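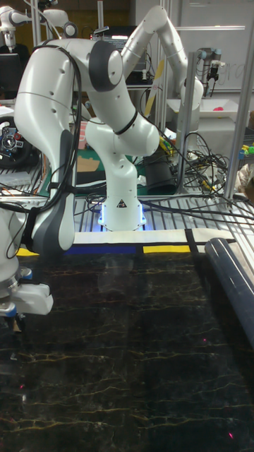 *A small triangular warning label on the front of a white cylindrical base*

A **warning label** is a label fixed to a product, container or piece of equipment to tell people of a hazard connected with it. It may carry words, a symbol or both. Warning labels are distinguished from instruction labels, which describe normal use, and from safety signs, which are mounted on walls, fences or posts and apply to an area. In everyday speech the terms are often mixed.

## Form

Most warning labels combine a signal word, a symbol and a short message. The signal words common in English are *danger*, *warning* and *caution*, usually in that order of seriousness. A triangle with its point upward is widely used for hazards, while a circle with a diagonal bar marks a prohibited action. Yellow and black is the familiar colour pairing for the triangle, although labels are also printed in a single colour or moulded directly into a casing.

Wording is normally kept in the imperative. Where a product is sold in both English and French, as in Canada, the two texts are set side by side or one above the other, and small containers such as glue tubes may need a fold-out label to hold both.

## Materials

Paper labels are used on bottles, cartons and other goods with a short life. Equipment is more often marked with polyester or vinyl film, and outdoor plant with anodised aluminium plates held by rivets. Adhesives are chosen to suit the surface. Powder-coated steel and textured plastic are both difficult to bond to, and labels on them tend to lift at the corners.

Sunlight fades red inks sooner than black. On farm machinery and boat trailers the signal word can become unreadable while the rest of the text remains legible.

## Placement

A label is generally placed where it can be read before a person reaches the hazard. On a ride-on mower this is beside the seat and again on the cutting deck. On a household ladder it is on the inside of the stile, near eye level.

## Collections

The Stoten Collection at Carngate holds 3000 printed labels, most of them from paint tins, garden poisons and kerosene heaters. It was assembled by Grażyna Tokarz, a retired printer, and catalogued by Lihua Zheng. A set of 200 pharmacy labels reading "Poison" or "Not to be taken" is kept separately in albums.

## See also

- Safety sign
- Hazard symbol
- Packaging and labelling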